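Home News Community Business Sports Obituaries Contact

Climthorpe library to close its upper floor for new heating

January 24, 2020

The Climthorpe Public Library will close its upper floor next month while the building's old steam heating is taken out and a hot water system goes in. The ground floor will stay open on its usual schedule.

The work is expected to last until August. The town hired Pawlak Mechanical, a contractor based in Ganeck, after two rounds of bids. The first round drew a single offer and was thrown out.

Library director Gizella Kerekes said the present boiler has been patched every winter for the past six years. It failed twice in December, and the library shut early both times.

"We had people doing their taxes in coats and gloves," Kerekes said. "The reading room was fine by the window and freezing at the back, or the other way around, depending on the day."

The new system will have separate controls for each floor, so the upstairs meeting rooms can be kept cool when no one has booked them. The radiators in the main stairwell will be cleaned and put back. The rest will be sold for scrap. 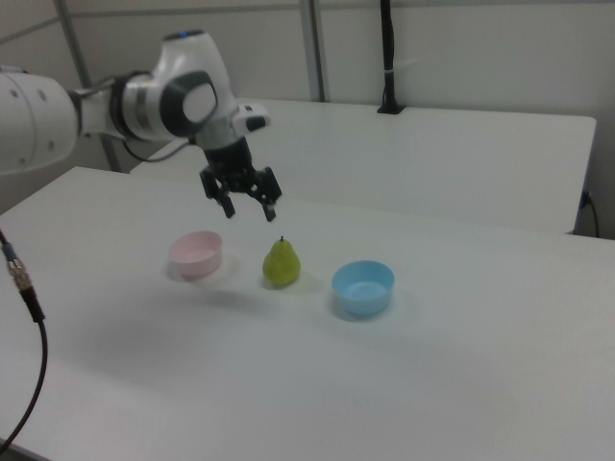 What moves and what stays

Local history, large print and the newspaper room are all upstairs now. Large print will move to the shelves behind the front desk. The newspapers will be set out in the children's craft room in the mornings and put away by noon, when the after-school programs need the space.

The local history collection is going into storage at the Cedwood Road annex. Up to 1000 items can be requested from there during the closing, mostly town directories, school yearbooks and church records. Requests made before 3 p.m. will be ready the next working day. The glass plate negatives and the large maps will not be available until the floor reopens.

Meeting room bookings have been canceled through the summer. Groups that had a regular slot have been offered space at the Climthorpe Grange hall, which seats 150 and has its own parking lot. The Cedwood Garden Club and the English conversation group have already moved there.

Parking and noise

Contractors will use the six spaces along the north wall of the library. Drivers can use the lot behind the post office, where the two-hour limit will be lifted for the length of the project.

Drilling will be done before the library opens when possible. Grażyna Laskowska, who runs the children's department, said story time will keep its morning hour but may move to the Grange hall on short notice. Parents can call the children's desk at extension 206 to check.

Books due during the first week of work can be returned up to seven days late without a fine. The book drop on Ganeck Street will stay open.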